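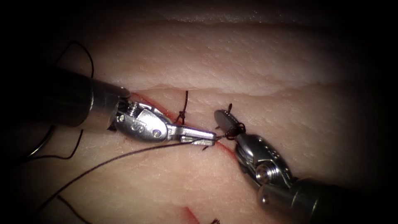 Chapter 16
Stitching and Knots on the Practice Pad

Most of us have sewn on a button at some time or other, and a little of what our fingers learnt then will come in useful in this chapter — though skin, even the pretend sort, gives and puckers in ways that shirt cotton never does.
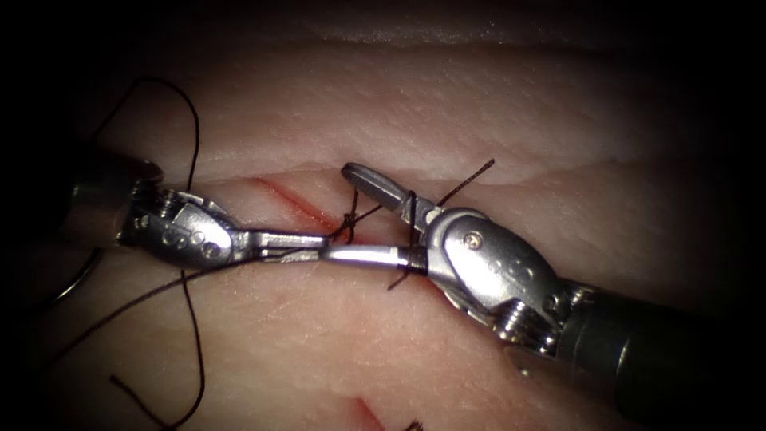
Give yourself time with the curve of the needle before you think about speed. Let it follow its own arc through the pad, and keep an eye on the long end of the thread, which does love to wander.

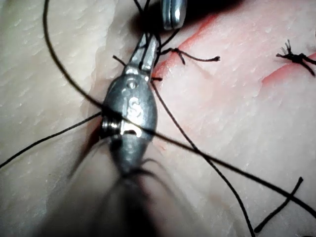
How tight should a knot be?
Tight enough that the two edges just touch, and no tighter.
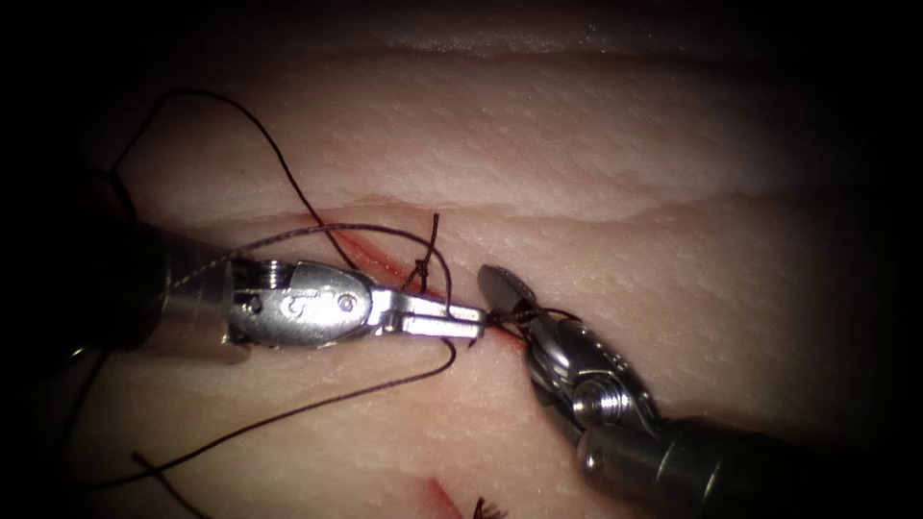

When one knot is sitting nicely, move a little way along the cut and begin the next. The exercises start on page 236, and you may want a fresh pad for them.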